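Storing and marking up wooden cubes – which table surface?
Forum: Classroom and Workshop Bits

Skitasum
I've got a set of small painted wooden cubes for sorting and stacking tasks and I need to mark fixed spots on the table so they go back to the same place each time. White top, plain wall behind. I've tried pencil and it rubs off by lunch. What do people use?

Drostent
Black tape. A short strip, longer than the cube is wide, so you can still see the ends when the cube is on it. Mine has been down since October and I've only replaced it once.

Policarpio
Would not use tape on a white top. It leaves a grey line of glue that picks up dirt. I had to go at ours with white spirit and the finish went dull.

Drostent
Depends on the tape. Cloth tape is bad for that, the thin vinyl sort peels clean if you warm it first. Red on the strip, with green and yellow left free on either side, works well on white.
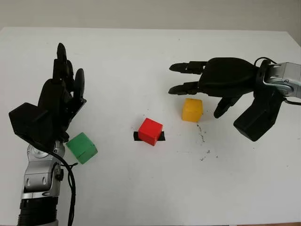 Kristine Dagdag
Vinyl is fine but I'd still change it every 3 months. The edges lift and then a cube sits crooked on it. Also worth buying spare cubes. We started with 18 and the yellow ones always go first.

Policarpio
Or skip marking the table and put a sheet of card down. Draw the spots on that and bin it when it gets tatty.

Kristine Dagdag
Card slides about unless you tape it, so you are back to tape.

Policarpio
Four bits at the corners – not the same as strips all over the middle.

Skitasum
Thanks all. I'll try vinyl on one corner first and leave it a few weeks. Does the width matter? I can get it in two sizes.

Drostent
Get the narrow one. You can always lay two side by side.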